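Moving to a village from the city, what did you not budget for?
Posted in Country Living > Making the Move
2026-05-19

Brayan Usuga
Hi all. My partner and I are looking at leaving the city for a small place outside Curnthorpe, hopefully by the end of June. Two bedrooms, old barn, a bit of land that was beans and squash until the last owner got too old for it. Rent is 2,906 for the whole season paid up front, then we talk again with the owner.

I work remote (bookkeeping), she makes jewelry and sells it at weekend markets. We've visited 3 times and loved it every time, but always in nice weather and always as guests. There's a push in the county right now to bring younger people back, guest houses, farm shops, that kind of thing, and we'd like to be part of it without being those people who show up and complain about roosters.

So what I want to know:
Internet – is it good enough to work on, or is that a lottery
Can you make any money at the local markets or is it all tourists taking photos
How do you get in with the neighbors
Anything you wish you'd put money aside for

Not looking for "follow your dream" or "don't do it", had plenty of both from family. Thanks

Gilberto Ñahui
Did this 9 years ago, other side of the valley, near Calvo. Typing on my break so sorry for the mess.

Internet. Ask the exact house, not the village. Our end of the road is fine, four houses down they get nothing past supper time. Go sit in the kitchen with your laptop for a full workday before you sign. If the owner says no to that, ask why. I also keep a second line on my phone from a different carrier. Used it plenty.

Money. We forgot the septic. Get it opened up and looked at. Also the well pump, also a chimney sweep, also tires – gravel eats tires. Our first winter the firewood was green and we burned through way more then we planned. Buy wood now for next winter. I mean it, now, in May. By fall all the dry stuff is spoken for.

The up front rent bothers me a little. Get it on paper what happens with the land. Who mows, who fixes fence, can the guy next door keep grazing his sheep on it like he always has. There is always something like that. We had a man come through our yard every morning the whole first spring to get to his bees, turned out he'd had a handshake deal with the old owner since forever. Nice man. Still comes through.

Markets. Depends which. Plolitz is the big one, mostly day trippers, they spend. Stall fees are higher and you need to be set up early or you end up by the trash cans. The Calvo one is locals buying onions, don't bother with jewelry there except before the holidays. My sister in law strings bracelets and does Plolitz twice a month in the warm half of the year. She says small stuff sells, big stuff gets picked up and put down.

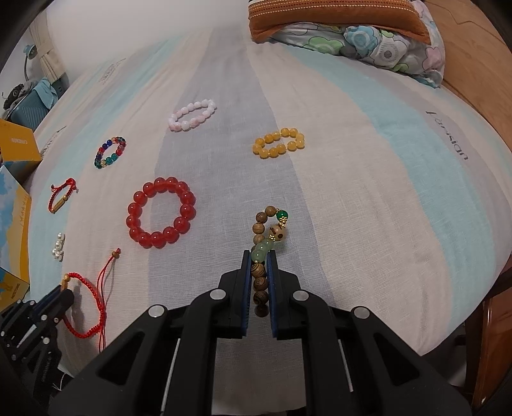

Sandalwood beads with green and little gold flowers, red bracelet beside it.

Her other tip is keep a price on everything. Folks out here won't ask, they just walk on.

Neighbors. Go to things. Go to the boring things. Road meeting, the supper at the hall, whoever is haying. Bring food in a dish you want back, then they have to come over to return it. Don't suggest improvements the first year. We did (street lights, dont ask) and it took a while to live down.

Rest of your list. Put aside 1,000 just for stuff that breaks in the first couple months and don't touch it for furniture. Ours was gone by the second month, pump mostly.

Guest house idea – can't help, never did it. The rules changed since we came so ask the county office, and get the answer in writing.

grirkine_goats
Get a dog. And a chest freezer.

Also the bus from Grirkine doesnt run in snow, whatever the timetable says.

Brayan Usuga
Thanks Gilberto, really useful. Called the owner about the sheep and yes, there are sheep. Neighbor has grazed the lower part for years, almost nothing written down. Going out there with the laptop before we sign anything. Will ask about septic too, hadn't even crossed my mind.

Do you remember who looked at your well pump? Can't find anyone online.

Gilberto Ñahui
Nobody's online out here for that. Ask at the feed store in Calvo, there's a card pinned up by the register. Call before breakfast, he doesn't pick up later.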